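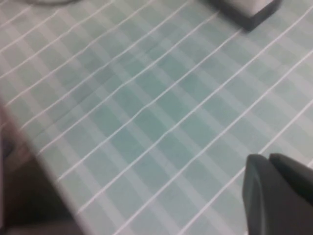 Tuesday -- seam adhesive, second round

Picking up from last week. The Akdale order is still the same: wipe-clean tablecloths, PVC on a fabric back, wide enough that two widths have to be joined down the middle. They don't want stitching because crumbs get in the holes and the needle line tears when people drag the cloth off a table. So glue or weld. Weld is out until the bar heater is back from repair.

Glues on the bench: Muvereo (the two-part), Vik (the one in the squat tin), and the end of the old contact cement as a baseline.

What I did

Cut strips across the roll, overlap of 9 mm on all of them. Tried 12 before and it puckers. Wiped the face side with alcohol, let it flash off, left the back side as it came. Glue on both sides for the contact cement, one side only for the other two. Rolled with the small rubber roller, both directions. Weighted overnight under the steel plate with baking paper in between. Forgot the baking paper on the first Vik strip and it is now part of the plate. Scraper did not help, will try heat.

34 strips total, a few more Muvereo than the others because I mixed too much and did not want to throw it out.

Peel, after a night under weight

Contact cement: peels clean off the face side with a steady pull. Sticks fine to the fabric. Same as last week, no surprise. Dropping it.

Vik: much better than I expected. On most strips the backing tore before the glue let go, which is what we want. The bad ones were all from the end of the tin where it had gone stringy. Need to note the open date on the lid from now on. There's one on the shelf now with no date at all, assume it's old.

Muvereo: strong but stiff. You can feel the seam as a ridge when you run a hand over it, and if you fold the cloth on the seam it makes a little cracking noise. Nothing visible yet. Will fold a lot more and look again.

Warm test

Put half of what was left in the cabinet at 60 C for the afternoon, weight off. Did not go to 70, the vinyl starts to curl by itself up there and then you're testing the curl and not the glue. (I know the Akdale sheet asks for 70. Need to ask them if they really mean the cloth or the hot dish on top of the cloth, not the same thing.)

Results, quick:
Vik -- edge lifted on the long side of two strips, the rest flat. Seam slid a tiny bit on one, so it does soften.
Muvereo -- didn't move at all. Slightly more yellow along the squeeze-out. On a pale print that is going to show.

The yellowing bothers me more than the ridge. Squeeze-out can be wiped if you get to it early, but with the two-part you only have a few minutes and on a full length seam one person can't get to the end in time. Could do it in sections with tape. Slow.

Pattern matching

Separate problem, writing it down so it doesn't get lost. On a check or stripe you see any mismatch at the join right away, from across the room. On the solid colors nobody cares. The print repeat on the roll drifts a bit over the length, so if you line up at one end you're off at the other. Lining up in the middle and working outward splits the error and looked fine to me. Costs more waste at both ends. Have to add that to the cutting sheet before the price goes out, otherwise we eat it.

Also the cloth stretches when you roll it hard, more across than along. So go easy on the roller, two light passes.

Fold test setup

Still using the hand crank jig. The counter skips when you go fast, so go slow, or count yourself. The Cloniser would do this overnight but the clamp jaws on it are too narrow for a lapped seam and they bite into the vinyl. Cut some felt pads for the jaws? Tried masking tape around them, tape came off and wraped itself round the shaft. Cleaned out, fine now.

To do

- Second tin of Vik, fresh, repeat the warm test with the same overlap
- Muvereo at a thinner spread, use the notched card
- Ask Akdale about 70
- Felt pads for the jaws
- Clean plate!! heat gun, low
- Detergent soak, same one as before, leave until the end of the week
- Alcohol is almost out, order before August shutdown

Leaning Vik for now if the fresh tin holds up warm. Would rather have a seam that softens a little than one you can see yellow down the middle of the table, but Akdale may beleive otherwise. Strips are in the shallow drawer, warm ones marked with a W on the back, please don't use them as rags again.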